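Trelico Robotics Lab
Home | Projects | Gallery | Visit

Gallery: Teaching Two Arms to Tidy Up 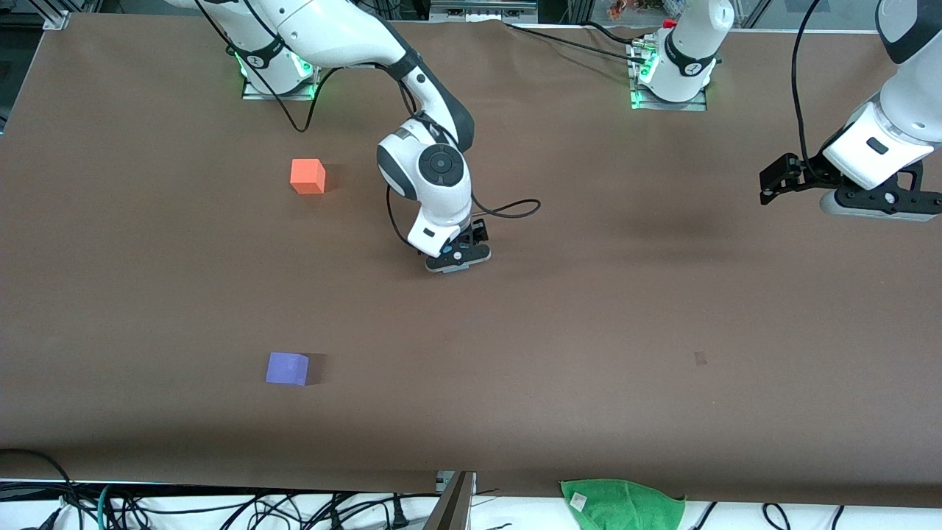
Orange cube, purple cube, and the two arms at the brown table.

Welcome to our gallery page, and thank you for stopping by! A good many of you wrote after the Lumthorpe open day to ask what we do all week, so I have put a picture up top and written more underneath than I probably should have (I was told a couple of lines, and I did try).

The project is called Magsi. We want a pair of arms to learn simple table chores from examples, the way you might learn to fold a napkin by watching your grandmother do it over and over until your own hands got the idea. A person guides the arms through a chore from start to finish, the computer keeps a record of how every joint moved along with what the cameras saw, and then we set the table again and go around once more. One full go is what we call an episode. A good morning gives us 40 of them, and a morning with a sticky gripper gives us a lot fewer.

About the cubes
They are foam, which makes them kind to grippers and kind to beginners. We move them between episodes, sometimes only by a hand's width and sometimes clear across the table, so that the learner doesn't get it into its head that orange always lives in one spot. New operators tend to put them back in the same tidy places without noticing, and I did it myself for my whole first week.

About the arms
Left and right are always the robot's own left and right, so in the picture the right arm is the one nearer the cubes, with its gripper pointing down close to the brown paper. The left gripper is over at the right edge, lying sideways. It took me ages to stop mixing those up in my notes!

About the episodes that go wrong
We keep plenty of them. A dropped cube followed by a calm second try is a lovely thing for a learner to have on hand, and we mark those with a tag of their own. The ones we throw out are mostly false starts, or the times when somebody's sleeve wandered into view and stayed there. Each operator does 18 episodes and then swaps out for a stretch and a cup of tea, because tired hands make jerky examples.

What comes next
In June we hope to start on cups and small boxes at our Homness room, which has better windows and a much worse parking lot. I'll add to the gallery when we have something to show from over there.

Page last updated Thu 16 May

Back to Gallery | Next project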